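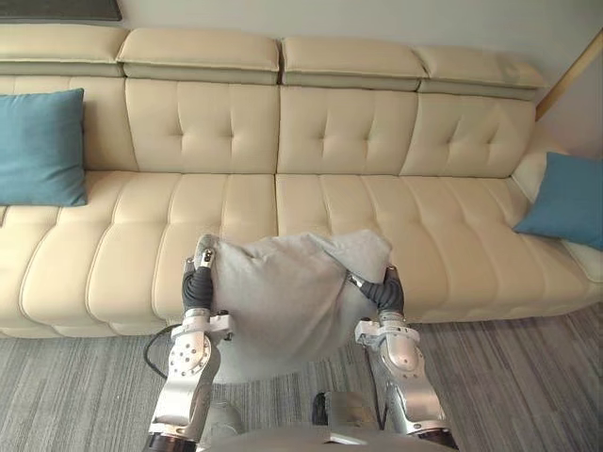
So it learned one couch and you're calling it tidying? That was Ison's comment under our December post, and several of the questions we get are a version of it. The answers below cover the Drosby living room study as it stands on January 23, 2026.

What was tested?

Whether a two-armed robot trained on human demonstrations does better when it can see its own mistakes in the training set. One policy got clean demonstrations only. The other, which we call Kollholm, got the same number, with fumbles and recoveries left in. Both were asked to put throw pillows back on a sofa.

How much data went into it?

3026 demonstrations in total, split evenly. We ran 450 scored trials afterward.

Did leaving the mistakes in help?

A little, on pillows. Kollholm regrasped more often after a bad pinch. It also regrasped when nothing was wrong, and that ate up most of the time it saved. We would not build a product claim on this.

What counts as a success?

The pillow ends up on the seat, touching the backrest, with neither gripper holding it. Neatness isn't scored. A pillow leaning at a silly angle passes, and we think that rule is too generous.

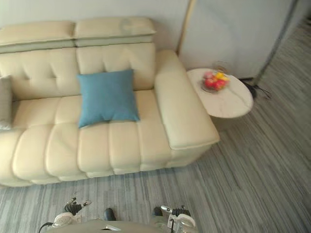 Does it work in other rooms?

We don't know. All the scored trials used one room and one sofa. A cream leather seat is slick, and fabric may well behave differently. Anyone quoting our numbers for homes in general is guessing.

Can I compare this with the Krawczyk benchmark?

Not fairly. Krawczyk starts each trial with the object already between the grippers. Ours starts with the robot facing the room, so finding the sofa is part of the task.

Where can I read the longer notes on floors and cables?

They're on a separate page. The opening is copied here. 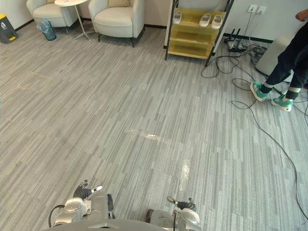
477 words

Striped carpet gave the depth estimate more trouble than we planned for, and glare made it worse. Loose cables were left out of the scoring entirely, so a run that snagged one could still pass. We plan to change that before the next round.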